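Brarnutero 32: caja de ritmos de sobremesa

Llevo haciendo bases desde que grababa rimas en un casete con el micro de unos auriculares, así que cuando me puse a vender máquinas en la tienda me prometí tener solo las que yo usaría. La Brarnutero 32 la uso casi a diario, y se me nota (mi pareja ya se sabe de memoria el bombo número cuatro).

Es una caja de ritmos con muestreador, de las de tocar con los dedos y mirar poco la pantalla. Trae 524 sonidos de fábrica, con mucho bombo sucio, mucha caja de vinilo y unos platillos que suenan a disco viejo de soul. Los de la carpeta Temen son mis favoritos, ¡los metería en todo!

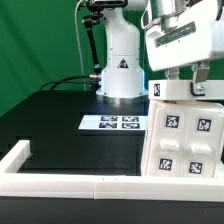
El secuenciador va de 32 pasos por patrón y guarda 100 patrones. El swing se ajusta pista por pista, y ahí es donde me ganó: puedes dejar el bombo clavado y retrasar un poquito la caja, con ese andar perezoso del rap de los noventa. Mpho Oosthuizen se la llevó a casa para probarla y volvió con medio EP hecho.

Los pads son duros al principio. A mí me gustan así, pero si vienes de pads muy blandos te va a costar una tarde cogerles el punto. En el menú hay tres curvas de sensibilidad; yo la tengo en la segunda.

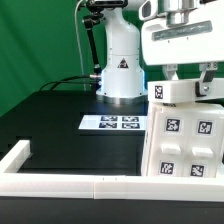

¿Puedo cargar mis propios samples?

Los que quieras, en WAV y por USB, hasta llenar la memoria. Yo recorto antes en el ordenador, que en la máquina se puede pero es más lento.

Lo que menos me convence es el manual, cortito y con una traducción rara. Malathi Naidu me pasó sus apuntes sobre cómo encadenar patrones y los mando por correo a quien compre la máquina aquí. También le falta una segunda salida de auriculares, y cuando produces a dúo se echa de menos.

Viene con fuente de alimentación, cable USB y una funda fina que sirve para el polvo y poco más. Si vas a tocar fuera, pilla la rígida.
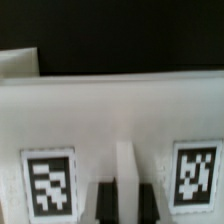 Envío y devoluciones

La preparo el mismo día si pides antes de las 12:00. Tienes un mes para devolverla, con su caja y todos los cables, y si dudas escríbeme y hablamos de qué música haces.

También te puede interesar
Funda rígida Rampersad
Tocadiscos portátil Rampersad 70
Pack de samples Temen: cajas y platos
Auriculares cerrados Esport
Cómo recortar un break sin perder el groove, por Wian Fourie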